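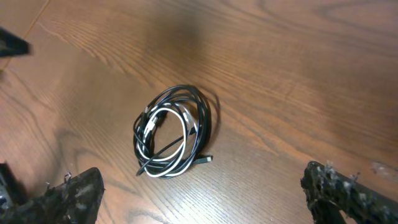
Against the Shared Coil

Winding a black cable and a white cable into one bundle saves space and costs time. At Murnine we kept 40 cables in a drawer, most of them coiled in pairs. Retrieving one meant opening 2. Roughly 67 seconds went into each retrieval, most of it spent tracing which loop belonged to which plug.

The loose oval is a sound shape, easy on the conductor. My objection is to the mixing. Color helps the eye follow a strand but does nothing to free it once the loops cross.

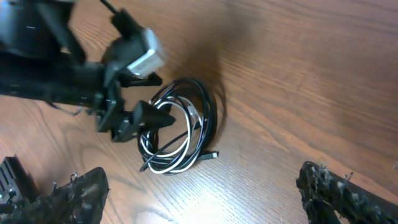
Should a long cable be coiled tighter to fit the drawer?

Keep the loops wide and find a bigger drawer. Tight bends strain the cable near the plug.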